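**Drisitz Millet 10 hardwax oil, clear satin, 889 ml can**
Reviewed 16 January 2021

I finish tabletops and shelving in a one-car garage and have used wiping varnish for most of that work. The Millet 10 was bought as a possible replacement for dining and work surfaces. It is a one-part hardwax oil sold in a single can size, with no hardener. I paid full price for it.

The test pieces were a maple tabletop, two offcuts from the same boards, and a set of red oak shelves that were already due for refinishing. The offcuts were used for the stain and heat tests so the top itself did not have to be sacrificed.

## What is in the package

One can, a folded instruction sheet in four languages, and a white nylon pad cut to about the size of a playing card. The pad is too small for anything larger than a stool seat. The lid is a pry-off type with a deep channel, and the channel holds finish. Punch three small holes in it before the first pour or the lid will be glued down by the second week.

The product is thicker than Danish oil and thinner than the paste-type hardwax oils. It settles. After two days on a shelf there was a dense layer at the bottom that took several minutes of stirring to bring back up. The label says to stir and does not say for how long. Satin sheen depends on that layer being fully mixed, and my first offcut, done after a short stir, came out noticeably glossier than the second.

## Surface prep

The instructions call for a final grit of 120 to 150. I went to 150 on the top and 220 on one offcut. The 220 piece took up less oil and showed weaker water resistance later, so the label advice holds.

Raise the grain first. Wipe with a damp cloth, let it dry overnight, and knock it back by hand with the final grit. Skipping this on the oak left a surface that felt like a two-day beard after the first coat.

Vacuum, then wipe with mineral spirits. Tack cloths left a residue that showed as small fisheyes on the oak.

## Application

I used a white pad cut from a larger sheet, not the supplied one. Pour a small puddle, spread it across the grain, then work it along the grain. Wait ten to fifteen minutes. Buff off everything that will come off.

Removal is where the time goes. The oil starts to drag early in a warm room, and any film left behind cures as a dull, slightly rubbery patch. I had one such patch near a corner. It came off with a fresh pad and a little new oil the following morning, with no sanding.

Coverage on the first coat was good. The top and both offcuts used 327 ml, measured by weighing the can before and after and converting with the density on the data sheet. The second coat used much less. Total for two coats was 426 ml, so one can will do two coats on a dining table with enough left for repairs.

Odor is strong for the first day and faint by the fourth. I would not use it in an occupied bedroom. Rags must be laid flat outdoors or soaked in water before disposal, as with any drying oil.

## Color and sheen

On maple the shift is small. The wood goes from near white to a pale straw color, and the fine streaks in the grain become easier to read without going blotchy. On red oak the shift is larger, toward amber, and anyone trying to keep oak looking raw should look at a pigmented product.

Sheen is low satin. Under a single overhead light there is no hard reflection, and soft shadows fall on it evenly. A glossier film tends to break them up.

A pale top is also the hardest test for ring marks and dirt, as everything shows on it.

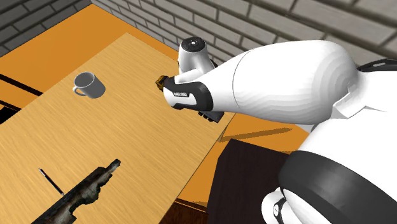 ## Heat, water, and stains

All of these tests were done on the offcuts after a three-week cure.

- **Water, standing, one hour:** no mark.
- **Water, standing, overnight:** faint raised ring on the 150-grit piece, clear ring on the 220-grit piece. Both faded within two days. The raised grain stayed.
- **Black coffee, 30 minutes:** no mark.
- **Black coffee, overnight:** light brown edge on both pieces. Spot repair removed most of it.
- **Red wine, 30 minutes:** very faint gray mark. Gone after repair.
- **Mug filled from a boiling kettle, no coaster:** slight dulling that buffed out with a dry cloth.
- **Pan straight off the stove:** white mark, permanent until sanded. No oil finish I have used passes this.
- **Rubbing alcohol, wiped:** no mark. Left to stand, it softened the surface.

Scratch resistance is ordinary. A fingernail does nothing. A key leaves a line.

## Repair

Ease of repair is the main reason to pick this type of product over varnish. Scuff the damaged spot with the final grit, feather out a few inches, and wipe on a thin coat. On maple I could not find the edge of the repair after a week. On oak I could find it at a low angle, mostly by sheen.

## Compared with two others

**Olura Hard Oil** is thinner and easier to buff off, and it has less odor. It needed three coats to match the water resistance of two coats of Millet 10. For large surfaces done by one person, the extra working time may be worth the third coat.

**Skorkance Two-Part** cures faster and did better in the overnight coffee test. It has to be mixed by weight and used within hours, and the leftover goes in the trash. It also costs a good deal more per coat.

## Complaints

1. The lid, as described above.
2. The label gives a cure time of seven days. At garage temperatures in winter the surface still smelled and still marked easily at seven days. Allow three weeks before putting anything on it.
3. The data sheet and the can disagree on recoat time, 12 hours against 24. I used 24.
4. No smaller can. Leftover finish skins over, and the can does not reseal well. I moved the remainder to a collapsible bottle.

## Verdict

Good on pale hardwoods, acceptable on oak, slow in the cold. I will use it on the next tabletop and stay with varnish for the shelves in the laundry room, where water sits longer. Anyone in a hurry should look at the Skorkance.

Rating: 4 out of 5. I took the point off for the cure time printed on the label.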